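Cahier d'atelier, séchage et mesure d'humidité des plateaux
Décembre, repris à 14 h 20

Suite des essais sur le lot Gretovska. Les planches sont empilées sur liteaux depuis la livraison, côté nord de l'atelier, bâche ouverte en bout. J'ai refait les relevés à l'humidimètre à pointes, réglage résineux, pointes enfoncées dans le fil, à un tiers de la largeur. Les valeurs en bout de planche ne sont pas retenues : trop basses, le bois de bout sèche avant le reste.

Dispersion encore trop forte entre le haut et le bas de pile. Le bas reste nettement plus humide. Retourné la pile et décalé les liteaux pour qu'ils soient à l'aplomb les uns des autres, ce qui n'était pas le cas au troisième rang. Deux planches voilées à cet endroit, mises de côté pour du débit court.

Pesée du témoin : 338 g au matin, même valeur en début d'après-midi. Je ne considère pas la masse comme stabilisée pour autant, la balance Sasavar arrondit au gramme et l'intervalle est trop court. Reprendre demain à la même heure, puis tous les 3 jours.

Étuve Murkden : la consigne tient, mais la sonde du bas lit toujours au-dessus de celle du haut, ce qui n'a pas de sens avec la ventilation en marche. Permuté les deux sondes. L'écart a suivi la sonde, donc c'est elle et pas l'étuve. Étiquetée hors service. À commander.
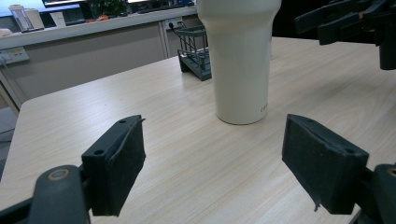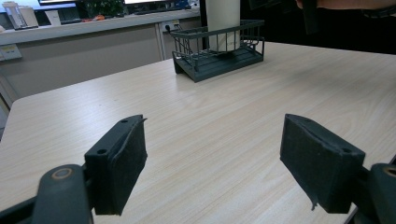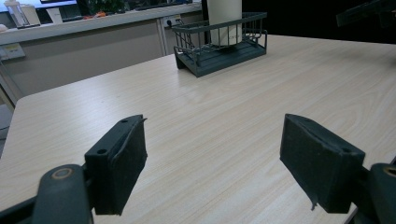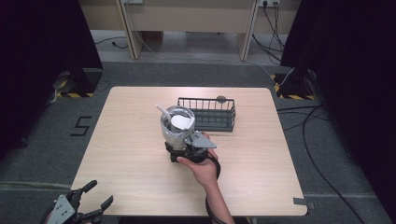
Plateau clair, fil du bois visible.

Finition. Trois éprouvettes poncées au 120 puis au 180, dépoussiérées au chiffon sec. Huile dure Echeverría passée au tampon, excédent retiré au bout d'un quart d'heure. Sur la première, j'ai laissé tirer trop longtemps : surface collante le long de la rive, à reprendre au tampon abrasif fin. Les deux autres sont régulières. Aspect légèrement plus jaune que le vernis à l'eau, attendu.

Essai à l'eau sur la deuxième éprouvette : une goutte posée, essuyée après une heure, auréole faible qui s'efface en partie au séchage. Sur bois nu, même durée, la fibre se relève et se sent nettement au doigt. À refaire après durcissement complet, le résultat à ce stade ne dit pas grand-chose.

Collage. Jamila Wanigasekara demande si l'on peut encoller avant que le bas de pile ait rejoint le haut. Ma réponse est non pour les panneaux larges, oui pour les alaises à condition d'apparier les lames par humidité mesurée et de noter la valeur au crayon sur le chant. Elle préfère attendre pour l'ensemble. Je n'ai pas d'objection, l'établi de serrage est pris de toute façon par les chants arrondis.

Sur ces chants : le rayon de la fraise laisse une marche perceptible côté sortie. Butée recalée, passe finale en très faible prise, avance lente. La marche disparaît sur la chute d'essai. Arrachement persistant dans les angles quand on attaque à contre-fil ; inverser l'ordre des côtés et commencer par le bois de bout, comme on le faisait l'an dernier avant de changer de gabarit. Le nouveau gabarit n'a pas de repère de sens, en tracer un.

Compteur de l'aspiration relevé à 2 103 heures. Filtre à changer, la dépression a baissé depuis le dernier relevé et les copeaux fins restent dans le coude de la toupie. En attendant, décolmatage manuel en fin de journée.

Reste à faire :
- relevé complet de la pile, 5 points par planche, tous les rangs
- sonde de rechange pour l'étuve
- éprouvette 1 à reprendre, noter le grain employé
- repère de sens sur le gabarit
- vérifier l'étalonnage de l'humidimètre sur le bloc de contrôle, pas fait ce mois-ci

Arrêt à 17 h 45, étuve laissée en marche, bâche refermée aux deux tiers.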